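Cleaning Up an Old Processor Before the Cooler Goes Back On

A Sunday job for the workbench, 11 October 2026 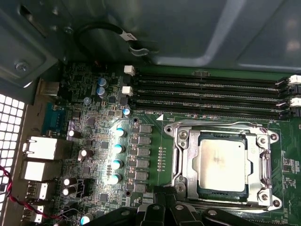
Reading time: 4 minutes

I got into secondhand workstation boards the way other people get into sourdough, and by now I've cleaned enough chips that my friends bring me theirs in shoeboxes. So here are the tips I keep typing out in messages, all in one place at last!

First, the look you're after. The metal lid on the processor doesn't have to shine like a spoon. A bit of dullness or a faint dark streak across the middle is something I see all the time, and I used to rub away at marks like that until my wrist hurt. Now I wipe until the cloth stops picking up gray, and then I leave it alone.

What I use is 90 percent or stronger rubbing alcohol (the kind from the drugstore is fine if you check the label) and lint-free cloths. Coffee filters work too, and they're cheap. Paper towels leave fuzz, and the fuzz finds its way into everything. Cotton swabs are good for the edges of the lid but keep an eye on them, they shed once they get soggy.

If the old paste has gone hard, lay a damp bit of cloth on it and go make coffee. Five minutes is plenty. Damp, please, and never dripping. Then push the softened stuff in from the outside toward the center so it doesn't end up smeared over the edge of the chip. I did it the other way around on my first board and spent the evening with a toothpick and a desk lamp.

Leave the processor clamped in its socket for all this if you can. The contacts under there are the most delicate thing in the whole case, and the safest place for the chip is right on top of them with the metal frame closed. If you do have to take it out, work the levers slowly, lift the chip straight up by its edges, and put the plastic cover on the empty socket before you do anything else. And mind the levers, because they're springy little things and they'll snap back on your knuckles.

The screws at the corners of the socket frame are not your business today! People see a Phillips head and reach for the driver (me, I'm people). The cooler has its own mounting holes and hardware, so leave the frame screws as they are.

Now the memory. I like to clean the slots while they're empty and the cooler is off, since that's the most elbow room you'll ever have. Blow along each one with a hand bulb or short bursts of canned air, holding the can upright. Open the latches at the ends gently with a thumb. Old plastic can get brittle and a snapped latch is a real nuisance.

Before you put any sticks back, read the tiny white printing next to the slots. On a board like mine you get labels such as DIMM8_CPU1, which tells you the slot number and which processor it belongs to. Write them on masking tape, or do what I do and draw a quick map on the back of an envelope. The manual will tell you which slots to fill first, and the order can look pretty strange on these big boards.

For dust between the little square blocks and the round capacitors next to the socket, I use a soft paintbrush, natural bristle, bought new and kept only for this. Short light flicks, and no scrubbing. Touch bare metal on the case before you start and every time you come back from petting the cat.

Then the new paste. A blob the size of a pea is the usual advice, and it's fine for small chips, but a long lid like a lot of server ones have does better with a thin X. Set the cooler straight down and don't slide it about. Tighten the screws a couple of turns each, corner to opposite corner, until they stop.

I keep all my bits in an old cookie tin with a label on the lid: cloths, alcohol, brush, masking tape, paste. The paste goes in a zip bag with its cap on tight, stored tip down. Screws go in an egg carton while I'm working, one cup for each part they came off, and the carton stays well back from the edge of the bench.

Next up on the page is fan cleaning, once I've found where I put the small screwdriver.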